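Workshop practice 2 – bench setup and cable handling
Handout for week 3, 14 September 2023
Tutor: Santosh Bhatt. Questions about marks to Nnamdi Chukwu, not me.

Read before you come in. We lost half of last session to people hunting for hex keys.

1. Fixings

Anything that stands on a bench gets checked before you work next to it. Plate, flange, screws. Go round by hand first, then with the key. A hex-socket screw that is chewed up inside gets reported, don't try to be clever with a bigger key.

Terms you need for the quiz: flange = the ring that takes the screws. Countersunk = hole widened at the top so the head can sit down in it. Socket = the recess the key goes into. Students mix up the last two every year.

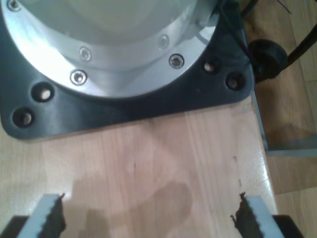
Order of tightening – opposite screws, a bit at a time, never one all the way and then the next. Write the key size on your sheet. Drawer 9 has the metric keys, drawer 5 has the inch ones, please do not mix them agian.

Wipe the plate before you put a straightedge on it. Grit under the edge gives you a bad reading and you will blame the table.

2. Mats

Work on the mat for anything with a cable. Bare wood is slippery and plugs skate about. Dark mat, bright cable: easy to follow the run by eye. Dark cable on dark mat, put a strip of paper under it.

Smooth it out before you start. Check for seams and folds, run your palm across. If the cable has to cross a seam, cross it straight on, not along it.

3. Laying the cable

Lay it flat. No twists. Wide curves only, a tight bend near the plug is the thing that kills patch cables. Let it find its own curve, then nudge it.
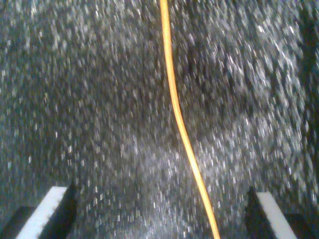
Leave slack at the plug end – a hand's width is plenty. Roughly 21 cm if you want a number for your sheet. Tape is OK for holding a run down, but not on the plug or the first bit of cable behind it.

If it keeps springing back it was coiled badly. Uncoil the whole thing, hang it over the rail, do something else for a while. Over-under coiling is on page 83 of the Ornness workbook, we do it properly in February.

4. Holding the plug

RJ45. Grip the body, top and bottom, never the latch and never the cable. Keep the plug level with the way it's going in. Know where the latch is before you bring it anywhere near a port.

Common mistakes from last time:
pulling by the cable
squeezing the latch flat and forgetting about it
cable trailing off the bench where a sleeve can catch it
turning the plug over halfway and losing track of which way is up

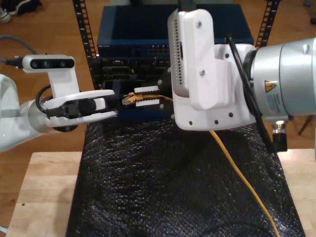 Fig. 3. Yellow Ethernet cable, RJ45 plug held between the upper and lower fingers, cable trailing over the mat.

Practice: pick up, hold level, put down. Then again with the other hand. Then swap with your partner and let them check your grip befor you go near a port. Look at where the cable goes when you lift the plug – if it drags, you need more slack, go back to section 3.

5. Hand in

One sheet per pair. Key size, screw check, sketch of the cable run with the slack marked. Sketch can be rough but label it. Pluso folders for the sheets, left tray by the door.

For next week: Dabbas reading, first chapter only. Bring a pencil.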